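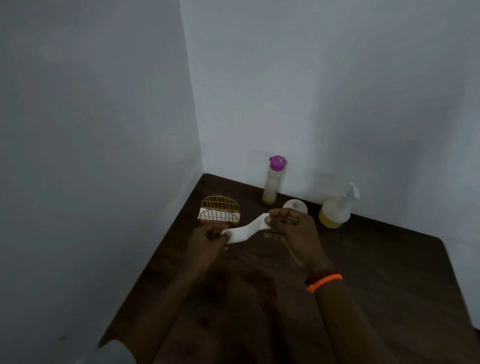

A strip of white tape or paper, held between two hands at the table. The spray bottle and the purple-capped one stay at the back.

The strip problem

Software for robot hands has gotten good at boxes. Cups too. Hand it a strip of something thin and sticky and the whole stack falls over.

That was the pitch, more or less, when I went to spend a day with the people behind Lukix, a small software outfit working above a tire shop. Five desks, one window, a coffee maker with a handwritten warning on it. They don't build hardware. They write the part in between: what the camera sees on one end, what the motors get told on the other. Three pieces, all with names somebody picked in a hurry. Henosix does perception. Omo does the planning. Kiss is the controller, and yes, they know.

Kiss runs the contact stuff. Two surfaces touch, Kiss decides how hard. The name stuck before there was a logo, and now it's in every file path, so good luck.

Start with perception, where most of the arguing happens. A roll of tape is easy. It's round, it has a hole in it, it sits where you left it. Henosix gives it a pose and moves on. A strip of tape has no pose. It has a shape, and the shape is different every frame. It twists. It crosses in front of other things. White strip, white roll, white paper somewhere behind it, pale wall. Edges just melt.

The old version of Henosix drew a mask around anything white and thin and called it one object. Worked on the demo table, which was black. Went out on a brown one with grain and scuffs in it and the masks were fine, but put a second white thing behind the strip and the two got welded together. The planner then tried to pick up a strip the size of a napkin.

The new version doesn't do masks first. It finds the hands, then asks what's between them. Fingertips are anchor points. If a thumb and a finger are pinched on something, there's an end there, or close to it. Draw a curve from one pinch to the other, bend it till it fits the pixels. Sixty points along the curve. They tried more and the fit got worse, wobbly, chasing shadows. They tried fewer and lost the twist.

The twist matters a lot. A person doing this doesn't think about which side is sticky. The software has to, all the time. Henosix carries a guess for each stretch of the curve, sticky side up or down, and flips the guess when the band narrows to a line and opens again. It is wrong fairly often. I watched it be wrong for most of a morning.

Watching it be wrong is kind of the job. There's a playback tool, no name, everybody just says "the viewer." Left side, the head camera video. Right side, the curve in green with little ticks showing which way is up. When a tick goes red the guess changed. You scrub back and forth over the same half second until you see what it saw. One engineer had her shoes off and a bowl of cereal next to the keyboard at 11:30. She'd been on one clip since she got in. A bracelet clip, she called it. Beads at the wrist kept getting picked up as fingertips, at least under one setting. Round, small, skin colored behind them. Fair mistake, really.

The fix was dull. Reject any fingertip that sits further down the arm than the thumb base. Two lines. It took a day and a half to find the two lines.

On to planning. Omo gets the curve and the goal and has to say what each hand does next. It does not plan the entire job. It used to, and plans came out beautiful and were useless after the first second, becuase the strip had moved. Now it plans a short way ahead, throws out most of that, plans again. 50 times a second if the machine under the desk isn't also compiling something. Usually it is.

What does Omo want? Tension, mainly. Not so much that the strip pops out of a pinch, not so little that it folds over and sticks to itself. A fold is the end of the attempt. There's no undo for tape. In the log a fold shows up as the curve getting short all at once, and the word FOLD in capitals, and somebody in the room groaning.

They score it by letting it run 500 tries in simulation overnight. In the morning there's a chart. Simulation tape is not tape, everyone there will tell you so before you can ask. It bends right but it sticks wrong. Too polite. Real tape grabs a finger from the side and hangs on.

So the sim numbers get read like a weather report. If the chart drops, something's broken. If it goes up, shrug, go try it on the table.

Kiss gets the last word either way. Omo says move here, Kiss says fine, unless the force at the fingertips climbs too fast, then it eases off without asking permission. That used to cause fights between the two programs, one pulling and one giving, and the arm would sort of shiver. I saw a recording. It's hard to look at. The cure was letting Kiss send a note back up: I let go a little, here is how much. Omo replans from there. Shivering mostly gone. There's still some on the left side that no one's tracked down, might be the code, might be a cable.

Clutter is next on the list. Bottles along the back, a wire holder off to one side, whatever. A clear table is a kindness and real tables don't do kindness. Tall stuff behind the hands confuses depth, see-through plastic is worse. A half-full bottle can read as two objects stacked, the clear part and the yellow part, and Omo will steer around both, plus the gap it imagines in the middle. Thin wire is the other headache. Depth goes straight through it. Henosix sees paper floating in the air and no holder at all.

The current patch is a list of known things with rough shapes, which the lead programmer hates. Lists don't scale. She wants a general rule, anything you can't see well, keep a hand's width off. Tried it Thursday, the arms refused to go anywhere near the table. So the list stays for now.

By late afternoon they had a new build. Around 60 clips in the regression set, all short, all tape. Green, green, green, red, green. The red one was the bracelet clip again, differnt reason this time. Something about the thumb. Cereal bowl went in the sink, chair got pulled back in.

Next release of Henosix is set for Sun 15 October. Why a Sunday? Somebody counted weeks on a wall calendar and landed in the wrong column, and by then it was in the email.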